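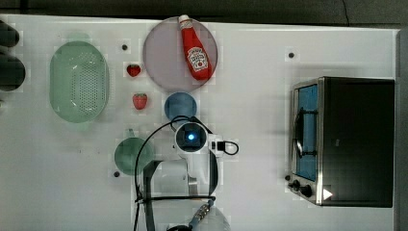 Attachment 1, kitchen set on the table, colander at upper left

Ticket 2375: Play kitchen set, missing pieces and sorting question
Opened by: Lindsay Ruawai
Assigned to: Tassanee Rungrueang, Nudiretti customer care
Status: Waiting on customer

Lindsay wrote:
Hello there, and thank you for getting back to me so quickly the first time! We bought the Botia kitchen set in May and I'm trying to get everything back into its proper home before it goes over to my friend Huia's playgroup. The strawberries are both there, bright as ever, and so is the pink plate (the ketchup is lying on it). What I can't work out is which dishes belong to your set and which came along from the older Vuvo one, as the two have been mixed together for ages. The little blue dish is the one that puzzles me most. Your packing card says 2 small dishes and I only ever seem to find one.

Tassanee replied:
Hi Lindsay, what a lovely thing to pass along. The quickest check is to turn each dish over and look for a small raised B in the middle. If it's there, it's ours, and if it's smooth, it's a Vuvo. Could you also tell me how you're sorting the soft pieces? They have their own line on the card and people often miss it.
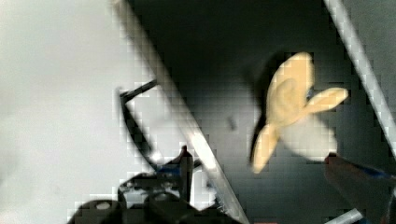

The soft food has been my other headache, I'm afraid. I started out putting it in with the plates and then changed my mind, so now anything squashy gets kept apart. The pale yellow piece with the floppy lobes, the one that looks like a peeled banana, is over at the dark tray with the metal rails, and I'd love to know if it's on your list at all. I'll turn the dishes over tonight after supper and write down what I find.

Tassanee replied:
It may well be ours! Please look along the seam for a tag and send me whatever is printed on it. I've put a spare small dish aside for you in the meantime.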